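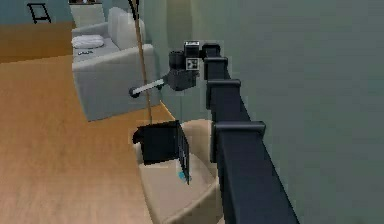 Gripper beside an armchair in the simulated flat.

Operators wanted: teleoperated demonstrations in simulation

Share (3) | 2 comments

Utent is recruiting 39 part-time operators to record demonstrations for Kurkel, a mobile manipulation policy trained by imitation. All recording is done in a simulated flat. No physical robot is involved and no travel is required beyond our Doucet office.

The operator drives a wheeled base and a segmented black arm through household tasks using two hand controllers. Each attempt is stored with the controller inputs, the joint states and the rendered views. Failed attempts are kept and labelled as failures. Please do not apply if you would find it hard to leave a bad run in the record.

What the work involves

1. Navigation. Start from a set point, drive to a named target and stop within the marked tolerance. Doorways make up a large share of these runs. In the bathroom task the base starts on the tan floor facing two open doors, with the toilet on the far side, and the operator lines up using the wrist view alone. 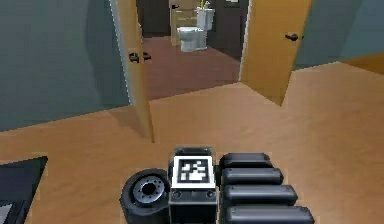
2. Reach and grasp. Bring the gripper to an object on a seat, table or counter, close on it and lift. Seats are harder than tables because the armrests limit the approach.

3. Written labels. After each run, type one plain sentence stating what was attempted and choose an outcome code. Sentences are checked by a second operator before they enter the training set.

4. Scene checks. Before a batch is opened, look over the room from the overhead view and confirm that every object named in the task list is present and resting properly on its surface.
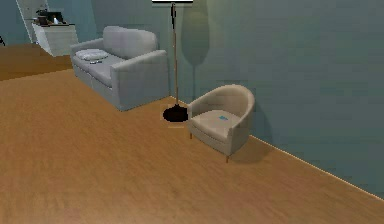
Kurkel learns from the wording of the labels as well as from the motion, so we are strict about names. An object must be called the same thing by every operator on a batch. Seating is the usual source of error. The light grey two-seater is "sofa", the beige seat with the curved back is "tub chair", and the lamp standing between them is "floor lamp". "Couch", "chair" and "light" will be sent back for correction.

Sessions

Each session lasts 2 hours, with a break at the midpoint. Operators work 3 sessions a week, one of which must be the Thursday session, when task lists are changed over. Recording begins in March. The first week is paid training and covers the controllers, the outcome codes and the naming sheet.

Requirements

You will need good written English, normal or corrected vision, and comfortable use of both hands for the length of a session. Left-handed operators are welcome and the controller mapping can be reversed. Experience with games or remote equipment is useful but is not scored. Programming is not part of the role.

Selection

Shortlisted applicants complete a short trial at Doucet on the table task, driven from the near end.

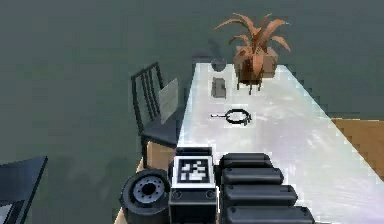 Source: Janier simulator, operator view. Utent.

The trial is marked on smoothness, collisions and labels. Speed is recorded but does not count. Applicants are given a practice run first, and the table layout stays the same for the marked run, including the frying pan and the potted plant at the far end.

To apply, send a one-page résumé and the sessions you can attend to Zoi Gavalas, Data Collection, Utent. Put "Kurkel operator" in the subject line. Applicants who took part in an earlier Janier batch should say so, as they may be excused from part of the training.

Contact | © Utent | Back to top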